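Breakfast on a tray

31/05/2026

I moved to Dombridge with two boxes of kitchen things and no table. For the first few weeks I ate breakfast standing at the counter, usually toast, usually over the sink. When Kirstin Geddes came to stay she asked where I kept the trays. I didn't own one. She went out and bought one the same afternoon from Dumeo, the housewares store next to the bus station, and I have eaten breakfast off a tray ever since.

The rule I ended up with is simple. Only what I am going to eat and drink right now goes on the tray. Everything else stays on the table until it is wanted or put back. It sounds fussy but it stopped me from carrying the whole fridge into the other room.

Toast gets a plate of its own. The cup goes on the right because I am right-handed. Eggs stay in their carton until I know how many people are eating. Fruit goes on the biggest plate I have, and strawberries keep their tops on until they are eaten - they get soft fast once you cut them.
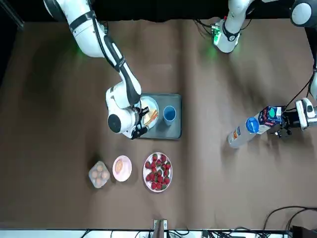
Plate and cup on the tray, eggs and strawberries waiting their turn. 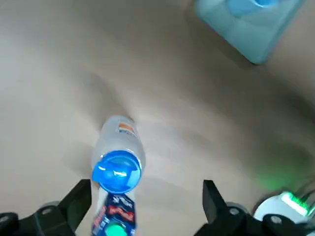 Milk is the one thing I have changed my mind about. I used to pour it in the kitchen and carry the full cup, and I spilled it on the hall rug twice in May. Now the carton comes to the table and goes straight back in the fridge after pouring.

Water I still get wrong. I buy the 500 ml bottles when they are on sale and then leave half of them open in different rooms. Kirstin uses a glass and says I should too. She is probably right, but a bottle with a cap doesn't spill when you knock it over, and I knock things over.

For anyone who asked about bread, I am still buying the Umano white loaf. It gets 14 slices, which lasts me a week if I don't have it for lunch. I tried the Seok rye and didn't like it toasted. It was fine with cheese.

Next on the list is a proper egg pan. The one I have now sticks on one side and I have given up scrubbing it.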